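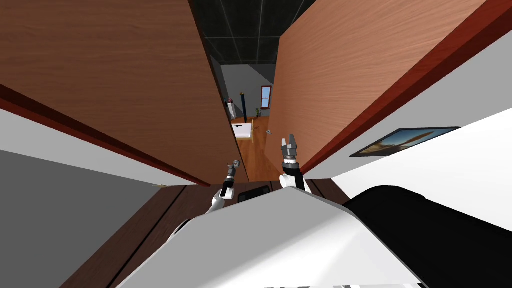 by Perla Serrano
Short fiction / June

The quote came in at 3741 a month. Per unit. Dayana read it twice, then turned the screen so Tapia could read it too.

"For doors," he said.

"For two arms. Doors is what we asked for."

On the other monitor the Villberg sim was still up, the two doors with the thin gap between them, the grippers pointing up at it. Past the gap, that little red window. She'd looked at it so long she'd started to want to live there.

"Gallent's cheaper," Tapia said.

"Gallent has one arm."

"So we buy two."

She did the math on the back of the lease. Worse. Plus the floor work, plus training, 34 rooms in the Ventura building and every one with the heavy wood doors the owner loved. Arellano wanted a number by four. It was ten past three. No lunch.

"What if we only do the ground floor," she said.

"Then who does upstairs?"

Neither of them said Omolara. Omolara who was 60 and had done upstairs for longer than teh elevator had worked. She was in the hall right now - they could hear the cart.

Dayana typed a line. Deleted it. Typed, One unit, ground floor, trial. Then under it, Staffing unchanged. Looked at that a while. Arellano would ask what the savings were and there weren't any, not this year.

"He'll hate it," Tapia said.

"Yes."

The cart stopped outside. A knock, two knuckles.

"You people want your trash done or not?"

Dayana hit send and got up to get the door.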